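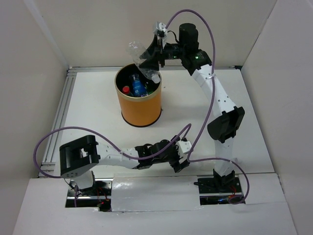
Bottle duty on the Zokard pair, with the right arm holding a clear one over the bin.

Home Reviews Kits Clubs Forum Contact

Filed under: Robot Arms, School & Club Builds

Zokard Two-Arm Kit, reviewed after a semester of club use

Dec 11, 2018

I help out with the Clullport robotics club, and this fall our sorting team built its whole project on a pair of Zokard arms. The task comes from the Brokard Challenge, which we're entering in April: bottles are left on a table, and the arms have to put them in a bin. Sounds simple! We've put 80 hours of table time into it so far and I'm still having a great time, so here are my notes for anyone thinking about the same kit.

Putting it together

The arms go together from white perforated links and black joint modules, and I love those perforations. There's nearly always a screw hole where you want one, so when Man-sik Shim (he leads the sorting team) decided to change where a cable tied down, it took him a minute with a zip tie and no drill. The manual is the weak part. The shoulder section shows one arm only and leaves you to work out the mirror image, and our first try at the left side had to come back off. Read the whole chapter before you pick up a screwdriver.

We mounted both arms along the front of the table, with the bases down in openings in the surface and the electronics underneath. It keeps the top clear for bottles and you can still get a hand in at the wiring. The cover panel between the two openings is held down with tape. We keep meaning to make a proper one.

Teaching two arms to share

This is where the kit gets really fun. Each arm can reach a good part of the other's space, and the students found out on day one that somebody has to give way. Their rule now is that an arm asks for the middle of the table before it goes in, and waits its turn if the other one has it. The Zokard software lets you write that as a plain script, readable enough that our ninth graders were changing it by the second meeting (and breaking it, and fixing it again, the best kind of meeting).

The grippers are better than I expected at this price. A clear bottle is hard for our vision code because it nearly disappears against a white table, but once the fingers are in the right spot the grip is firm and doesn't crush the plastic. Small bottles lying on their sides are the other puzzle. The team comes in at an angle for those, and the wrist has plenty of range for it.
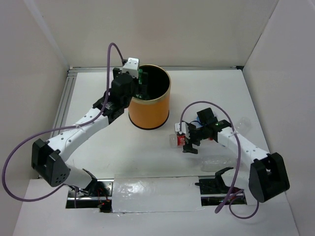
Cables

My one real gripe. The purple cables need a lot of slack to let the wrist turn, so they stand up in big loops, and you have to think about those loops every time you plan a move. We bought a spare set from Veloso for $167 after wearing out a connector, and I'd suggest having spares on the shelf before a competition. Tie the cable to the upper arm and leave the wrist end alone. If you tie it too close to the gripper it tugs on every turn, and your positions drift in a way that looks exactly like a software bug. Ask me how long we spent in the code.

Small things I like

The indicator lights are bright enough to see from the far side of the table, handy when a crowd of kids is leaning in. Joints swap out without taking the whole arm down. Startup takes 10 seconds. And the arms are quiet, so people can talk through a run while it's happening.

Would I buy it again?

Yes, and I'd buy the pair again too. One arm would have taught the club plenty, but getting two of them to work around one bin has made the students talk to each other about timing and space more than any project we've had. Budget for spare cables, skip ahead to the wiring pages in the manual, and give yourself a whole weekend for the build. If you're coming to the Brokard in April, find the Clullport table and say hi. Man-sik will happily let you mess up his bottles.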